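Stoso Ekard 양팔용 평행 그리퍼
의류·직물 취급용 / 부품 및 안전 안내

제품 > 그리퍼 > Ekard > 파지력 저하 및 케이블 걸림 관련 안내

적용 대상
Ekard 그리퍼를 좌우 한 쌍으로 장착하고 Clandow 제어기로 운용하는 설비. 한 팔만 쓰는 설비에서는 아래 1항(패드 마모)만 해당됩니다. 단단한 부품 취급용 금속 핑거를 쓰는 경우에는 해당되지 않습니다.

안내 요약
직물 작업에 장시간 사용한 Ekard에서 두 가지 문제가 확인되었습니다. 첫째는 핑거 안쪽 패드가 닳으면서 천을 당기는 도중 놓치는 현상이고, 둘째는 그리퍼 상부 케이블의 여유 길이가 지나치게 길 때 팔 관절에 걸리는 현상입니다. 두 번째 문제는 커넥터가 부분적으로 빠지면서 그리퍼가 마지막 상태로 멈추는 고장으로 이어질 수 있습니다. 천을 문 채로 멈춘 그리퍼를 손으로 벌리려다 손가락이 끼인 사례가 7월에 접수되어 본 페이지의 내용을 고쳤습니다.

1. 패드 마모에 따른 놓침

증상
티셔츠처럼 얇은 옷은 문제없이 집히는데 양팔로 벌려 펼치는 구간에서만 한쪽이 빠집니다. 제어기 기록에는 파지 성공으로 남습니다. Clandow는 핑거 간격과 모터 전류로 파지 여부를 판단하므로, 천이 미끄러지더라도 두 겹 중 한 겹이 남아 있으면 오류를 내지 않습니다. 나중에 접힌 모양이 비뚤어진 것을 보고서야 알게 되는 경우가 많습니다.

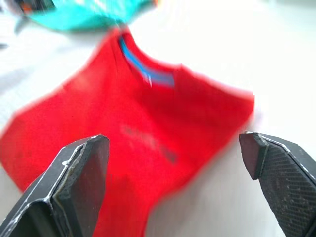 원인
표준 패드는 표면의 격자무늬 홈으로 천을 붙잡습니다. 핑거 끝이 작업대를 스치면서 들어가는 동작을 반복하면 끝부분의 홈부터 얕아집니다. 집는 높이를 낮게 가르친 설비일수록 빠르게 닳고, 좌우 가운데 먼저 집는 쪽이 더 심한 경향이 있습니다. 섬유 먼지가 홈을 메워도 같은 증상이 나타나므로 교체 전에 청소를 먼저 하십시오. 마른 솔이면 충분합니다. 용제는 패드 접착면을 들뜨게 하므로 쓰지 마십시오.

핑거 외곽의 긁힌 자국은 대부분 외관상의 문제입니다. 다만 끝면이 깎여 좌우 핑거의 길이가 달라졌거나, 닫았을 때 끝이 맞물리지 않고 벌어지면 핑거째 교체해야 합니다.

점검 방법
그리퍼를 완전히 닫고 옆에서 끝부분 틈을 봅니다. 얇은 면직물 한 겹을 물린 다음 손으로 천천히 당겨 봅니다. 새 패드에서는 천이 먼저 늘어나고, 닳은 패드에서는 천이 그대로 빠져나옵니다. 당기는 시험은 팔 전원을 내리고 그리퍼 전원만 유지한 상태에서 합니다.

교체 주기는 직물 작업 기준 가동 800시간입니다. 데님이나 캔버스류를 주로 다루면 그보다 일찍 점검하십시오. 좌우 패드는 반드시 함께 교체합니다. 한쪽만 새것으로 바꾸면 양팔로 당길 때 닳은 쪽이 빠지는 빈도가 오히려 늘어납니다.

2. 케이블 걸림과 커넥터 이탈

증상
동작 중 그리퍼 한쪽의 응답이 끊깁니다. 팔은 계속 움직이는데 그리퍼는 열리지도 닫히지도 않습니다. 제어기 화면에는 통신 지연 경고가 먼저 뜨고, 이어서 그리퍼 없음 오류가 뜹니다. 케이블을 건드리면 일시적으로 복구되는 것이 특징입니다.

원인
Ekard의 케이블은 손목 회전을 감당하도록 고리 모양으로 여유를 두고 배선합니다. 이 고리가 너무 크면 두 팔이 작업대 가운데서 가까워질 때 상대 팔이나 자기 팔의 관절 사이로 들어갑니다. 반대로 너무 짧으면 손목이 끝까지 돌아갈 때 커넥터를 잡아당깁니다. 접수된 고장은 대부분 고리가 큰 쪽이었고, 설치 후 케이블 고정 클립을 옮겼거나 팔 길이가 다른 설비에서 떼어 온 케이블을 그대로 쓴 경우였습니다.

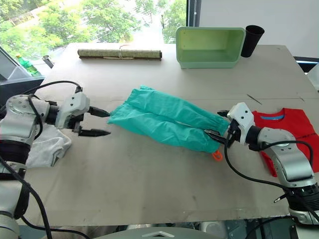 바지나 긴소매처럼 길이가 있는 옷은 양팔이 바깥쪽으로 벌어졌다가 다시 모이는 동작이 크기 때문에 케이블 상태를 확인하기에 좋습니다. 시험 동작은 100 mm/s 이하로 제한하고, 비상정지 버튼에 손이 닿는 위치에서 실시하십시오.

배선 확인 순서
팔 전원을 내리고 손목을 양쪽 끝까지 손으로 돌려 봅니다.
고리가 팔 외곽에서 100 mm 넘게 튀어나오지 않는지 잽니다.
클립과 커넥터 사이의 케이블이 팽팽하지 않은지 봅니다.
피복이 하얗게 눌린 자리가 있으면 케이블을 교체합니다. 테이프로 감아 쓰지 마십시오.
커넥터 잠금쇠가 끝까지 들어갔는지 당겨서 확인합니다. 덜 들어간 상태에서도 통신은 됩니다.
전원을 올린 뒤 저속으로 전체 동작을 한 번 돌리고 고리의 위치를 다시 봅니다.

단추, 끈, 플라스틱 고리 같은 부속이 달린 옷은 핑거와 하우징 사이 틈에 끼일 수 있습니다. 부속이 끼인 채 두 팔이 벌어지면 케이블 문제와 비슷하게 과부하 정지가 걸립니다. 오류 기록에서 그리퍼 없음이 보이지 않고 팔 과부하만 남아 있으면 이쪽을 먼저 의심하십시오.

3. 천을 문 채 멈췄을 때

그리퍼가 닫힌 상태로 정지하면 천을 당기지 마십시오. 통신이 돌아오는 순간 대기 중이던 명령이 실행되어 핑거가 갑자기 움직일 수 있습니다. 핑거 사이에 손이나 드라이버를 넣어 벌리는 것도 금지합니다.

비상정지를 누릅니다. 두 팔이 모두 멈췄는지 확인합니다. 한 제어기에 묶여 있어도 설정에 따라 반대쪽 팔이 감속하며 조금 더 움직입니다. 이어서 제어기의 그리퍼 전원을 분리하고 표시등이 꺼질 때까지 기다립니다. 하우징 측면의 수동 해제 나사를 육각 렌치로 천천히 돌리면 핑거가 벌어집니다. 천을 빼낸 다음 나사를 원위치로 돌려놓지 않으면 재기동 시 원점 오류가 납니다.
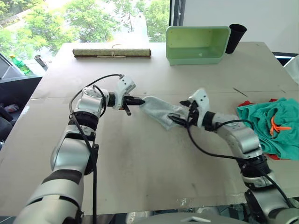

두 그리퍼가 같은 천을 물고 있다면 한쪽씩 해제합니다. 장력이 걸려 있을 때는 먼저 해제한 쪽에서 천이 튕기므로 얼굴을 가까이 대지 마십시오. 해제 순서는 팔이 더 낮게 내려와 있는 쪽부터입니다.

재기동 후 첫 동작에서는 기존 작업을 이어서 실행하지 말고 두 팔을 대기 자세로 보낸 뒤 처음부터 시작하십시오. Clandow 구버전 소프트웨어에는 이어서 실행이 기본값으로 되어 있습니다. 설정 메뉴의 복구 항목에서 끌 수 있으며, 본 안내 이후 출하분은 꺼진 상태로 나갑니다.

4. 교체 부품

Kulkarni 직물용 패드
표준 패드보다 홈이 깊고 끝부분이 보강된 교체품입니다. 2개 한 벌이며 그리퍼 하나에 한 벌이 들어갑니다. 양팔 설비는 두 벌을 주문하십시오. 기존 핑거에 그대로 붙일 수 있으나, 두께가 달라 닫힘 위치를 다시 잡아야 합니다. 실크나 얇은 니트에는 자국이 남을 수 있으니 표준 패드를 권합니다.

Ekard 핑거 조립체
좌우 한 조. 패드 부착 상태로 출고됩니다. 고정 나사는 재사용하지 마십시오.

Ekard 케이블, 짧은 형과 긴 형
팔의 형식에 맞추어 주문합니다. 고정 클립이 함께 들어 있습니다. 어느 쪽인지 모를 때는 기존 케이블 커넥터 옆 라벨의 끝자리를 알려 주시면 됩니다.

보증
보증 기간 내 케이블 고장은 무상 교환 대상입니다. 패드는 소모품이라 보증에서 제외되지만, 사용 초기에 접착면이 떨어진 경우는 교환해 드립니다. 수동 해제 나사를 쓰지 않고 핑거를 억지로 벌려 기어가 손상된 경우는 유상 수리로 처리됩니다.

접수 시 필요한 자료
그리퍼 일련번호, 제어기 오류 기록 파일, 정지 당시 팔의 자세, 다루던 옷감의 종류. 오류 기록은 전원을 다시 넣으면 오래된 것부터 지워지므로 재기동 전에 저장해 두십시오.

관련 문서
Ekard 설치 설명서
Clandow 복구 설정 안내
Kulkarni 패드 부착 및 닫힘 위치 조정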